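Repair Figures Should Count Labor
Celeste Amaral
Apr 2, 2019

Office equipment is still bought on purchase price and warranty length. Neither figure says what a failed part costs to replace. The larger share of that cost is labor, and labor depends on how the case was designed.

At Orkwood we logged service time on 57 desktop machines over 18 months. A drive swap took 8 minutes on the quickest model and 50 on the slowest. The drives themselves were the same part. The difference came from fasteners, cable routing, and brackets that had to come out first.

Vendors know these times. They write the service manuals. A buyer should be able to read them on the quote, next to power draw, measured by a stated method with ordinary tools. 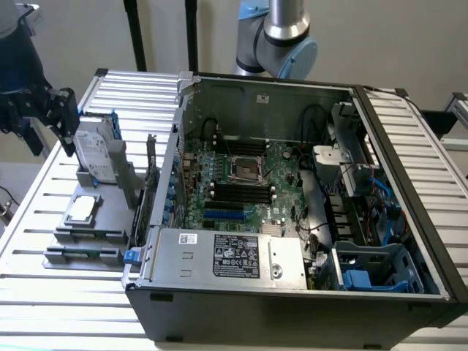 Desktop tower with the side panel off. The processor socket is empty, with memory slots on both sides of it.

The usual objection is that published times would be gamed. Some would be. Fuel economy figures are gamed too, and buyers still use them to compare one car with another. A flawed number with a known method can be corrected in the next revision. Our next purchase is due in November, and the request for quotes will include a line for drive, fan, and power supply replacement times.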